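Is a "food safe" oil finish on a tabletop worth the extra money?

Posted in Home & Furniture, 12 Apr 2020

Eulalia Aravena

I have a kitchen table with a worn top that I sanded back last weekend, and now I'm stuck on what to put on it. The guy at the paint counter pushed a can of Clallora tabletop oil, which costs a good deal more than the plain stuff on the next shelf. The label says it is "food safe" and "feeds the wood." I don't see how you feed something that has been dead for years. It also says two coats will give a "deep showroom gloss," and I have never seen an oil do that in two coats of anything.

We eat on this table every day, and my kids do homework on it with markers. I don't mind recoating it now and then, but I don't want to do it every month. Is there a real difference between these products or am I paying for the can? I sanded to 200 grit if that matters.

Ada Marras

You're right to be suspicious. I refinished furniture for a small shop called Fuentealba for five years and we tried most of what the salesmen brought in. A lot of it smelled different and did the same job.

"Food safe" first. Ordinary clear finishes are generally treated as fine for a dinner table once they have fully cured, and cured is the word people skip. Dry to the touch is not cured. Read the small print on the can for the cure time and keep the plates off until then. If the can doesn't give a cure time at all, I'd put it back on the shelf.

"Feeds the wood" is sales talk. Oil soaks in a little way and darkens the grain. Some oils harden there and some don't. Mineral oil never hardens, so it wears and washes off and you have to keep adding it. Fine for a cutting board, annoying on a table. Anything sold as "tung oil finish" might have very little tung oil in it, or none, so check what else is listed.

As for gloss, you get that from a film sitting on top of the wood. Varnish or poly will do it, and a wiping varnish will get there if you're patient with thin coats. A straight oil usually ends up closer to a soft sheen. If two coats of this stuff really turn shiny, I would bet there's varnish in the can, and you can buy that for less without the nice label.

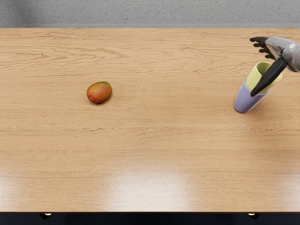
Glossy top on a pale wood grain.

Think about whether you want the shine in the first place. Gloss shows every scratch and fingerprint, and under a window you'll be looking at glare over breakfast. I'd go satin for a house with kids. Markers are also a point in favor of a film finish, as they have a better chance of wiping off. On bare oiled wood I wouldn't promise you anything.

Your sanding is fine – going much finer can leave some finishes with less to grip. Test whatever you buy on the underside first. And spread any oily rags out flat outdoors to dry before you throw them away. Wadded up in a trash can they can heat up and catch fire, and that part of the label is not marketing.

Pulau

I used Nellier paste wax on mine and it looks great, never had a problem. Put it on in October. My wife says there are rings from her mug but I can't see them unless the lamp is on. I think people overthink this. Just wax it.

Ada Marras

Rings from a mug are the problem. Wax alone does very little against heat or water. Over a cured varnish it's okay, if you like buffing, but it will be in your way if you ever want to add another coat. You'd have to get all of it off first.

Eulalia Aravena

Thanks both. I went back and looked at the can and there's no cure time anywhere on it, only "ready to use in about 2 hours," so it's going back to the store. I'll try a satin wiping varnish on the underside and see how it takes a marker.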